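KINSELLA ADDS DESK-CLEARING UNIT TO TUDESANO WORKSPACE COURSE

March 25, 2024 — Kinsella has released a new unit in Tudesano, its course on setting up and clearing shared craft tables. The unit covers small tools used on a paper-covered work surface, with storage kept within arm's reach. 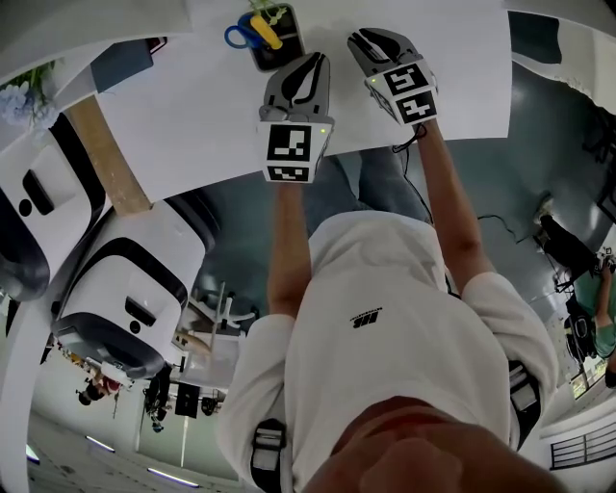
Scissors in a black desk organizer cup on the paper-covered table.

The unit contains eight exercises. Each begins with a sheet of white paper laid over the tabletop. Cutting and writing tools are set out on the sheet, then returned to storage. Plants and books stay outside the working area.

"The paper marks the limit of the job," said Cillian Geraghty, course editor at Kinsella. "Anything on it has to be put away. Anything beyond it stays put."
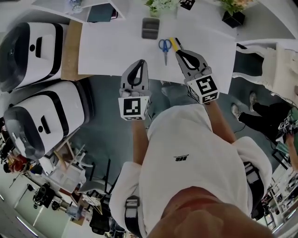
Blue-handled scissors, a yellow pen and a small gray tray on the paper, with potted plants beyond.

The printed guide will be issued in a first run of 500 copies. A second unit — on drawers and shelving — is planned for October.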